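Accueil | Projets | Comptes rendus | Archives | Contact

Compte rendu de la réunion « démonstrations »
4 avril 2020, par Tia Lambert

Présents : Ningsih Wattimena, Krishnamoorthy Achari, Ohemaa Kwofie et moi, qui tiens la plume (encore !). Kittipong Hemmin est excusé.

On a commencé en retard parce que je cherchais mes notes de décembre, pardon. Premier point, la téléopération. Ningsih a fait le bilan de Clasivura : 859 démonstrations enregistrées depuis le début du projet, dont 38 à refaire. Elle trouve que c'est peu, moi je trouve que c'est beaucoup, on en reparlera. Krishnamoorthy voudrait qu'on ralentisse à l'approche de l'objet, il sent un décalage dans la poignée de commande et il corrige trop fort. Ohemaa n'est pas d'accord du tout, pour elle le décalage vient du réseau.

Deuxième point, la tâche du sac, celle qui nous a pris le plus de temps. On a regardé ensemble la vue du poignet et discuté de la façon d'aborder la tirette.
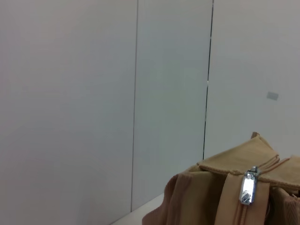 Vue du poignet, tâche « sac » : la tirette métallique et le tissu beige plissé, devant les panneaux clairs.

Krishnamoorthy propose de viser la tirette par le haut, pince presque fermée, puis de serrer au dernier moment. Ohemaa préfère guider le bras à la main pour cette partie-là, elle dit qu'on sent mieux la résistance du tissu (je confirme, j'ai essayé chez Stollberg et c'est bien plus agréable !). Après plus de 2 heures de réunion, on a coupé la poire en deux : approche à distance, traction guidée à la main, et on note dans le fichier le moment du changement.

Ningsih demande aussi qu'on garde les essais ratés, à part, avec un mot sur ce qui a coincé. Accordé.

À faire
- Ohemaa : tester la liaison avec l'équipe d'Ukora.
- Krishnamoorthy : trois séries sur le sac, en variant les plis.
- Kittipong : relancer Lozano pour les doigts de pince (il l'apprendra en lisant ces lignes, désolée Kittipong).
- Moi : mettre à jour la fiche de consignes.

La date de la prochaine réunion reste à fixer par courriel.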